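Robot Learning Practicum
Notes for Session 5: Gathering Demonstrations
Instructor: Ya-wen Ho. Lab assistants: Ibrahim Wike, Magnus Baxter

Reading before class: Chapter 2 of the course packet, plus the Nidgate logging guide. The guide is dull and you will need every word of it.

1. Where we left off

Last week we trained a policy on a set of demonstrations somebody else had collected, and it did fine until we moved the table. Several of you wrote in your reports that the model was "confused." The model was doing what its examples told it to do. The examples had never met your table.

So this week you make your own examples, and next week you get to complain about your own data, which builds character.

2. What counts as a demonstration

For this course, a demonstration is one complete try at one task, recorded from the start pose to the end pose, with camera video, joint positions and gripper commands on the same clock. If one of the streams is missing, you have a nice video or a long table of numbers. Neither goes in the set.

A demonstration also needs a task label written before the try starts. "Pick up the bottle" is a bad label when the shelf holds more than one kind of bottle. "Put a green bottle in the blue basket" is better. Labels written afterward tend to describe whatever the robot ended up doing, and by that standard every run in the history of the lab has been a triumph.

3. Operator habits

The learner copies you, including the parts you would like to keep private. Three groups in January handed in sets where the arm paused in midair before every grasp. The operator had been checking the side monitor. The trained policy paused too, checking nothing, for as long as we cared to watch.

Some things that help:

Decide on the grasp before you start recording. Think with the recorder off.

Move at one speed. Slow is fine. Slow, then sudden, then slow again is how bottles end up on the floor.

If you miss a grasp, recover and carry on. Mark the run R in the log. Recoveries are worth having, and a set made only of perfect runs leaves the policy with no idea what to do after its first mistake, of which there will be many.

If you knock over something that has nothing to do with the task, finish the run and mark it K. Do not tidy the shelf between the knock and the end pose. Magnus will want to. Don't let him.

Swap operators every 20 runs. Your hands get tired before you notice, and you will be the last person in the room to agree that it's time.

4. Varying the setup

Thirty runs with the bottles in the same spots are closer to one run, repeated with great dedication. Between runs, change something and write down what you changed. Good candidates are where the target stands, which neighbors it has, whether it is upright or lying down, and where the basket sits.

Change a few things at a time. The Hoekstra group moved everything on every run, lost track, and ended up with a log that says "different again" down an entire page.

Leave some mess in. Real shelves have items leaning on each other, items facing backward, and items that a customer put back in the wrong place while pretending to read the label. Clear plastic and shiny price rails are trouble for depth cameras, so they belong in the set. If you remove everything the robot finds hard, you will get a robot that is excellent at easy things.

Keep the lights as they are. Yes, there is glare on the rails. Leave it alone.

5. Quantity, and the urge to stop at lunch

Each group hands in 30 accepted runs. "Accepted" means that a member of a different group watched the replay and signed it. Expect to record more than you keep. Muchen Han will be going through the rejects as well, because the reasons for rejection are graded along with everything else.

Hold back 5 of your accepted runs for testing, and choose them before you train. Choosing them after training is a popular technique with a long tradition and gets you a zero for this part.

6. The log sheet

One line per run: run number, operator initials, task label, what changed since the last run, result, marks (R, K or blank), reviewer initials. Use the Selis template on the course page. Please do not improve the template. Florian Marty improved it last term and we are still finding columns.

Write the result as what happened: "green bottle in basket, upright bottle behind it knocked over." The word "good" is banned. So is "ok," and so is the small drawing of a thumb.

7. Questions to bring to the discussion

How would the policy know that a run is finished? What in your recordings tells it?

Suppose every run in your set uses the bottle nearest the front rail. What have you taught?

If the arm blocks the head camera's view of the target at the moment of grasping, which other stream carries the information, and did you record it?

8. The shelf task

Same shelf for all groups, drinks on the upper and middle tiers, basket on the floor. Sign up for a slot by Thu 18 May.

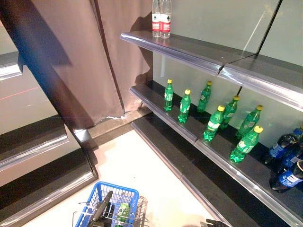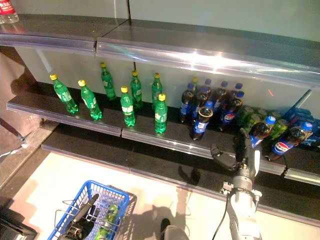

Shelf task, head-level views. Both show green bottles on the middle shelf and one lying in the blue basket.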